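The first thing Sena Gbeho did when the arms arrived at Bendell was give up her chair. She has packed club orders at the sports supplier for 19 years, mostly standing, and she wanted to watch the newcomers properly, from up close and on her feet!

What she watched was practice. Before a robot goes anywhere near a live order, it has to get through the handling drills that Jannik Ackermann sets up on a table behind the packing hall, and those drills are wonderfully ordinary. Cups, balls, cans, again and again until the grip is right. 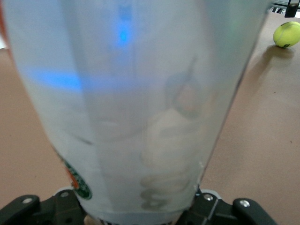
A frosted cup between the gripper fingers, with a tennis ball waiting behind it.

Soft plastic is the hard part, Ackermann told me (he lights up when he talks about this). Squeeze too much and the cup buckles; too little and it slides. Gbeho knew that already from her own hands, and she's now the person he calls over when a grip looks wrong. She has corrected 103 of them so far, each one written up in a green notebook.
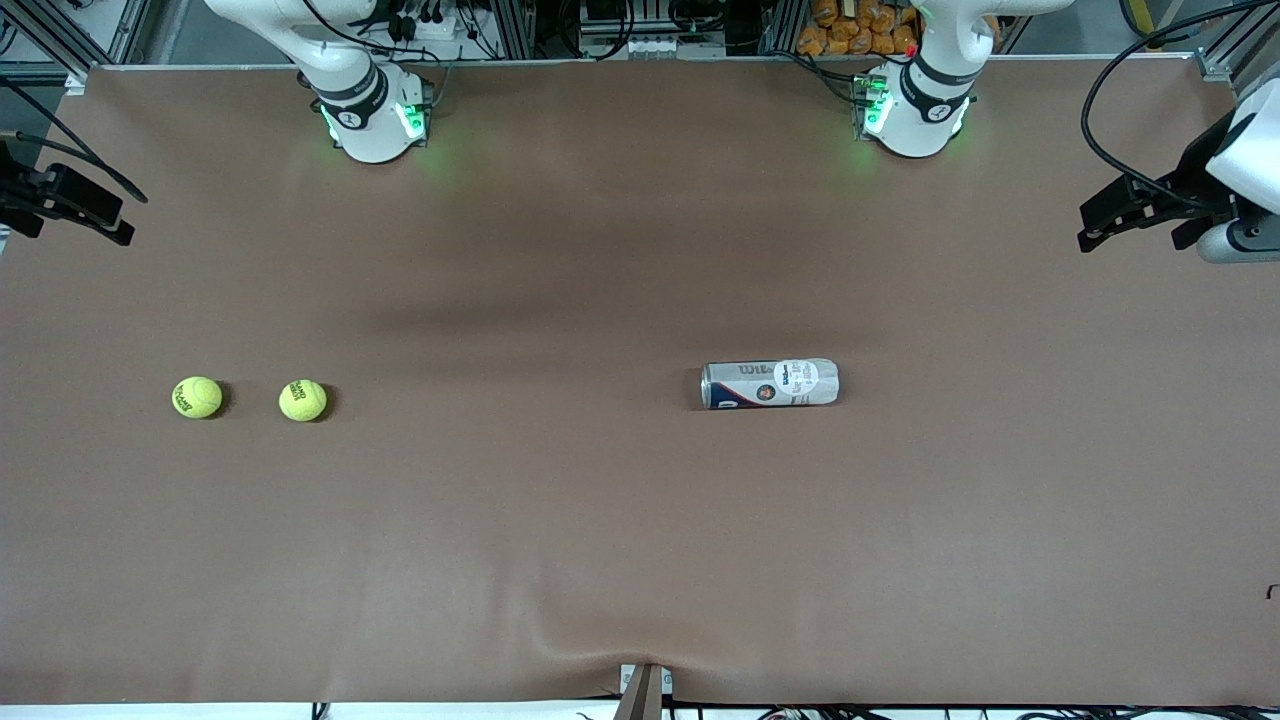
BENDELL PACKING & RETURNS | Training Bench

Tennis is where the change will be felt first. The hall sends out around 900 cans on a busy day in May, and the returns come back as stray balls and cans that somebody has to sort. Kwesi Ansah used to lose whole afternoons to it. He's learning to run the bench now, and he talks about it the way other people talk about a new bike.

There are worries too. Kobina Bonsu, who speaks for the evening shift, wants the retraining hours in writing before the arms move into the hall, and management has agreed to meet him on it.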